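Tarutville Makers and Menders Club
Minutes of the December meeting
Held Friday at 7:00 p.m. in the upstairs room

The chair opened the meeting with thanks to everyone who came out in the sleet, and a particular thank-you for the two pans of cornbread, which were gone before the first item was reached. The minutes of the November meeting were read and accepted with one correction: the drill press is on loan to the Gekbridge club until spring, and has not been given to them, as the secretary wrote.

Matters arising. The belt sander is back and running nicely. The leak over the coat rack is still a leak. We owe the landlord a phone call, and the secretary said she would make it Monday if she could find the number.

Main item: can a machine do the chores yet?

This carried over from the fall, when a member asked whether the club should put some of its savings into a secondhand robot arm, and we all talked over each other so happily that the item had to be postponed. This time the chair asked the three members who had been reading up on it to go first, and asked the rest of us to hold our questions, which we mostly did.

The first speaker had spent a day at the Lituvard warehouse, where his niece works, and came home impressed. The machines there move sealed cartons from one belt to another all shift long, and he watched for the better part of an hour without seeing one dropped. He was careful to add that every carton was the same size and came down the belt facing the same way. When a torn one came along, a person walked over and dealt with it.

The second speaker talked about kitchens. She has been following simulation work, in which the arm and everything it handles exist only in the computer, so that a thing can be tried over and over and no dishes get broken. She put one of these tabletops up on the big screen and we all pulled our chairs in.

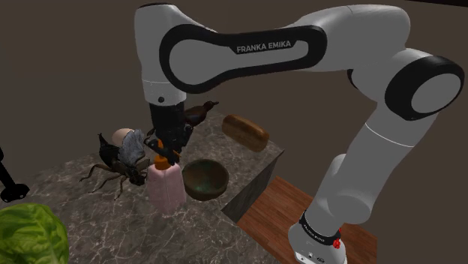
Bottles with caps are a fair test and a bowl is a fair test, one member said, but she would want to see the same arm manage her own kitchen counter on a school morning before she gave it a dime, and she asked how much of what is learned in the computer carries over to a real bottle with soap on the outside of it.

The second speaker agreed that this was the heart of it. As she understands it, some carries over and some doesn't, and slippery, squashy things are where the trouble starts. A loaf of bread wants a gentler hand than a hard plastic bottle does, and lettuce is worse again. She also liked seeing odd objects mixed in with the groceries, as a real counter in her house has toys on it as often as food. A long and very pleasant discussion followed on what is on everybody's counters.

The third speaker had priced things out. The used arm offered by Zakaria, the surplus dealer, would take 61 percent of our savings before we bought a gripper, a table to bolt it to, or a computer able to run it. He thought we would have a grand time with it and very little finished work to show for the first year. Folding towels, he said, is still something he would do himself and be done with before the arm had found the corner.

Several members spoke in favor of starting smaller. Simulation software can be run on the club's own computer, and five members said they would come in on a weeknight to learn it together. Moved and seconded that the club set aside $30 a month through the spring for this, and that the purchase of an arm be looked at again in May. Carried, with one member voting against on the grounds that the band saw needs a new motor first.

Other business. The band saw needs a new motor. Please label your glue. The sign-up sheet for the January repair night is on the door, and we are short on people who can sew.

The meeting closed at 9:15 p.m., and several people stayed behind to stack chairs and go on arguing about towels.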